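Zokia cloth-handling kit, acceptance + safety checklist
September 2021, rev 2, loan unit from Fletero, filled in on the bench as we go

Key: OK / FIX / FAIL / N/A. Comments are short on purpose. Anything marked FIX has to be closed before we sign the purchase form, FAIL goes straight back to Fletero.

## A. Before power

- [x] **Arm base bolted, all bolts torqued** — OK. Re-marked with paint pen, the old marks didnt line up with anything.
- [x] **E-stop reachable from both sides of the bench** — OK after moving it. Came mounted behind the controller, which is a silly place for it.
- [x] **E-stop tested, arm holds position** — OK. Five presses, five stops. Cloth stays in the grip when power drops. Manual says it should.
- [ ] **Cable strain relief at wrist** — FIX. Camera cable rubs on joint six at full twist. Zip tie for now, want a proper clip.
- [x] **Floor marking in place** — OK. Tape, 36 inches out from the bench edge.
- [ ] **Spare fuses in the box** — FAIL. Packing list says yes, box says no.
- [x] **Manual in English** — OK, mostly. Section on payload is still a draft, has a comment bubble left in it.

## B. Gripper

- [x] **Fingers tight, no play** — OK.
- [x] **Finger edges free of burrs** — OK. Ran a cotton ball down both, no snags.
- [x] **Force limit set and locked** — OK. Set to the lowest preset for cloth. Locked with the service password, wich is on a sticker on the lid. Take the sticker off.
- [ ] **Pinch hazard label on gripper body** — FIX. Label is in the bag, not on the gripper.
- [x] **Close-range grip on dark woven cloth** — OK with comment. Gray twill-like weave, fingers straight down into the folds. Watch the wrist camera on these, dark fingers on dark cloth don't give the operator much to go on. Want the lamp option quoted.
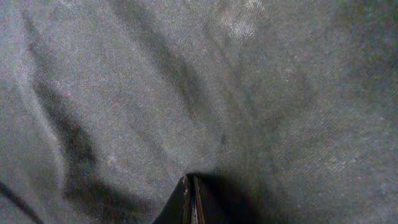
Bruvley side: the lamp won't fix it by itself. We had the same kit on trial in April and the operators kept going by the weave, which is fine until somebody hands them a plain knit. Ask for light colored finger covers. They're on the Zokia price list under spares, and we never got them to mark anything.

Noted, added as item B7.

- [ ] **B7. Light finger covers** — FIX, ask Fletero. Need to know if covers change the force limit. If yes, B3 gets done over.
- [x] **Release on command** — OK.
- [ ] **Release on lost signal** — not tested yet. Need the network person for this one, do NOT just pull the cable, see what the manual says first.

## C. Work surface and lighting

- [x] **Table level, does not rock** — OK. Shimmed one leg.
- [ ] **Glare** — FIX. Glossy wood top throws the light right back at the wrist camera, worst on the left. Matte mat or move the light. Try the light first, it's free.
- [x] **No loose tools inside reach** — OK. Check again after lunch, every time.
- [x] **Surface smooth, no splinters** — OK.
- [x] **Only pieces for the run on the table** — OK. Second piece goes well to the side. If it slides toward the first one, stop and reset, don't reach in.

## D. Running checks

Low speed only until section B is closed.

1. Stand outside the tape. Both hands off the bench. Say "running" out loud before you hit go.
2. Watch the first grip on every new cloth. If the fingers scrape the table, stop. Raise the grip height one step, log it.
3. Green cloth, part spread and part bunched at the front edge. Look for the fingers going deep into the heap and coming up with more than one layer. Log as "double" if so. Camera picture smears when the arm moves, so judge by eye from the tape.

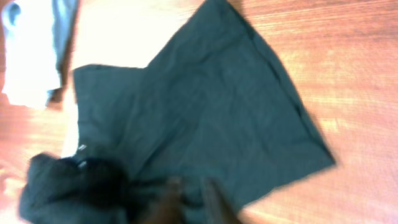
4. Stop between cloths with the pause button, not the E-stop. Save the E-stop for when you mean it.
5. Run log: 162 grips since unboxing, 14 logged as double. No pinches, no near misses. Two pauses for a slipped mat under the controller.
6. Park the arm, power down, tag the switch.

## E. Paperwork

- [x] Risk sheet signed
- [ ] Service contract — Fletero quotes almost 2000 a year and that leaves out fingers. Chraibi does service on the same arm, get a second price.
- [ ] Training record — two operators done, third one still needs the E-stop part
- [x] Loan agreement on file

**Open items:** A4, A6, B4, B7, release on lost signal, C2, service price, training. No full speed until the B items are closed. Send the list to Fletero tonight, fuses first.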